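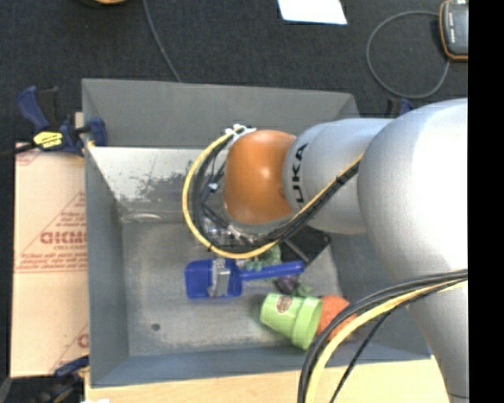
What the Arm Changed: Four Weeks in the Returns Room at Fotholm
Student project report, May 2025

I picked Fotholm for my work and technology project because I'd packed boxes there over the holidays, and I already knew where the good vending machine was. The company handles returned goods for small online shops – toys, kitchen stuff, gifts people didn't want. The Bornside building takes in up to 3,000 items on a heavy day, and until last December every one of them was picked out of a bin by hand.

Now there's a robot arm on one of the sorting lines. It's a KUKA, with a big loop of yellow and black cable hanging off it that everyone ducks around even when it's parked. The job it does sounds simple. A bin holds a jumble of things, the arm takes them out one at a time, and each one goes to the right shelf. I spent 4 weeks watching, asking questions and getting in the way.

My first surprise was how much the people still do! Before every run someone checks that the bin is clamped down tight, because if it shifts even a little the arm's idea of where things are goes off. Then there's the mix of items. A cup lying on its side is a different problem from a cup standing up, and anything with a thin handle under something else can hold up the line while the arm has another go. The sorters have got really good at guessing which bins will be trouble, and they told me so with some pride.

I timed 100 picks on an ordinary afternoon. The arm needed help with 4 of them, which I thought was great until one of the sorters pointed out that she has to stay close by for the other 96 too. She used to chat across the table while she worked. Now she watches a screen, and she says her back feels better but the afternoon feels longer. I heard some version of that from nearly everyone on the line.

The pay question came up a lot. Fotholm gave 60 hours of training to anyone who wanted to move over to the arm, run by an outside firm called Stulleck, and the people who finished it got a small raise. The ones who stayed on hand sorting didn't, and a few are still sore about it (I would be too). Nobody I talked to had lost a job, but two people who left weren't replaced.

If I did this again I'd visit the night shift, and I'd ask about the training before it started instead of after. I also wish I'd timed the hand sorters on the same bins. My numbers only cover the arm, so I can't say which is faster.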